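Common room in Povthorpe to close for a week of cleaning

The shared lounge on Minard Street in Povthorpe will close for a week in September so the sofa covers can be washed and the tables cleared, the residents' group said. Wrappers, crumpled tissues and paper cups have been left on the round table by the sofa. 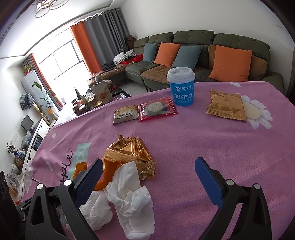 Joana Arruda

The lounge serves 43 apartments and is open until 10 p.m. Inês Aguiar, who keeps the booking list, said snacks will still be allowed - but trash has to go out the same evening. Clothes left on the furniture will be bagged and kept for 15 days.
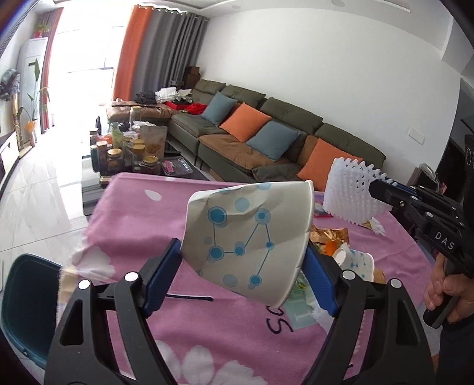
A paper cup and a foil wrapper on the pink tablecloth, with the lounge sofa behind.

The group has set aside $256 for the work, including new trash cans. Bookings already made for that week will be moved to the Prata building next door.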